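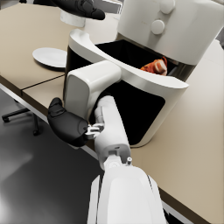 Zasuvora Live: Frequently Asked Questions

Please read this page before you write to us. We are a small team and we answer every message, but in the week before the concert it can take us up to two days.

What is Zasuvora Live?

It is an evening of live music in Prundthorpe, held every year in March. Each edition presents two bands, and both of them play a full set. There is no main act and no support act. The order is decided by the bands themselves.

Who is playing this year?

Lã and Jikley. Lã is the group of singer and guitarist Đức Khúc, and they play slow, loud guitar music with songs in Vietnamese and English. Jikley is a four-piece punk band. They will perform their first album from the beginning to the end, and after this some newer songs.

Where is the venue?

The concert takes place in the old Corn Hall, on the market square of Prundthorpe. The entrance for the public is on the side street, under the clock. The big front doors stay closed during the evening.

At what time should I arrive?

Doors open at 6.30 pm. The first band starts at 7.30 pm and the music ends before 11 pm, as our licence requires. If you have a balcony ticket, please come before 7.15 pm, so that we can show you to your seat without disturbing other people.

How many places are there?

The hall holds 2000 people standing. The balcony has 219 seats and these are sold separately. Balcony seats are numbered, floor tickets are not.

Can I change my floor ticket for a balcony seat?

Yes, while there are still seats available. You pay only the difference in price. Write to the ticket desk with your booking number. It is not possible to change on the night itself.

I cannot come any more. Can I get my money back?

We do not give refunds, except when the concert is cancelled or moved to another date. You may give or sell your ticket to another person at the price you paid, and you can change the name in your booking until noon on the day of the concert. Tickets bought from other websites are not valid and we cannot help with them.

Is there an age limit?

Everybody from 14 years is welcome. Visitors under 16 must come with an adult. Children's ear protection is not sold in the hall.

Is the hall accessible for wheelchair users?

The floor is on street level and there is a raised platform on the left side with a good view of the stage. Please reserve a place on the platform when you book. A companion comes in free of charge. The balcony can be reached only by stairs.

May I bring a bag or a camera?

Small bags are allowed. Rucksacks and suitcases must go to the cloakroom, where we take cards and cash. You can take pictures with your phone, but please no flash. If you wish to photograph for a magazine or a blog, contact Ilaria Fiore, our press officer, before the end of February.

Can I leave the hall and come back?

Yes, until 9 pm. Ask for a stamp on your hand at the door.

Will the bands sign records?

Jikley will be at the merchandise table after the concert. For Lã we do not know yet, it depends on their travel. Both bands bring vinyl and T-shirts.

How do I get home afterwards?

The last bus to the railway station leaves the market square at 11.20 pm. The car park behind the hall is reserved for the crews, so drivers should use the one by the river, which stays open all night.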